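Home | Projects | Reports | Grants | Contact
Last updated: October

Rernthorpe Clothing Room -- progress report to the Hikmont Fund

Hello again! I promised you a proper update once the fall sorting was under way, and it is, so pour yourself a coffee. When I last wrote we had bags up to the windowsill and no real system. Your grant paid for the shelving, the second washer and the first 20 trays, and I can't tell you what a difference the trays alone have made (I was the one who thought we could get by with cardboard boxes, so I've had to eat my words). We've now sent out 33 family bundles from the Egger Street door, against the 100 we said we'd reach by spring.

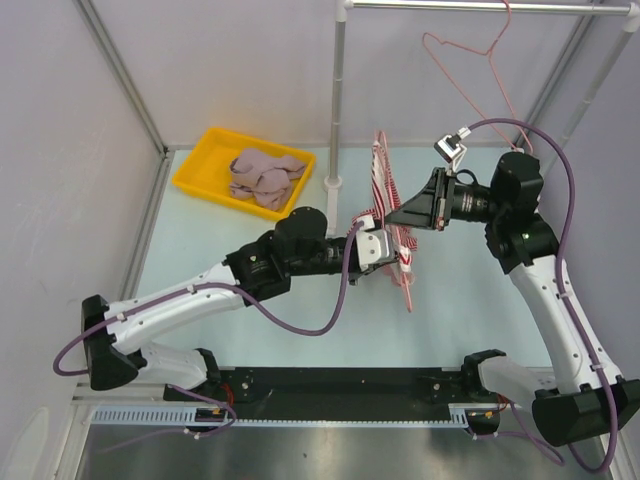 Folding is still the slow part of the job. Washing mostly looks after itself, but every piece has to be held up, checked for holes and stains, and then folded small enough to go in a bundle. Towels and sheets are easy. Anything like the red-and-white striped piece is another story -- it hangs long, the edges go every which way, and you need a grip on it in two places before you can even think about a fold. Soft pink things like the ones in the yellow tray are kinder, though they do slump into a heap if they're left. I'd like to try flat folding boards for the longer garments, and I've put them in the budget for next quarter.

On money, we're almost on target. The shelving came in a little under, the detergent a little over (Flulier put their prices up in the summer), and the two pretty much cancel out. I haven't touched the repair line yet.

Still to do before my next report: labels for the shelves, a better lamp over the sorting table, and 2 more rolling racks for coats, which are coming in fast now that it's cold. We're open late on Wednesday if you'd like to come by and see it all for yourselves!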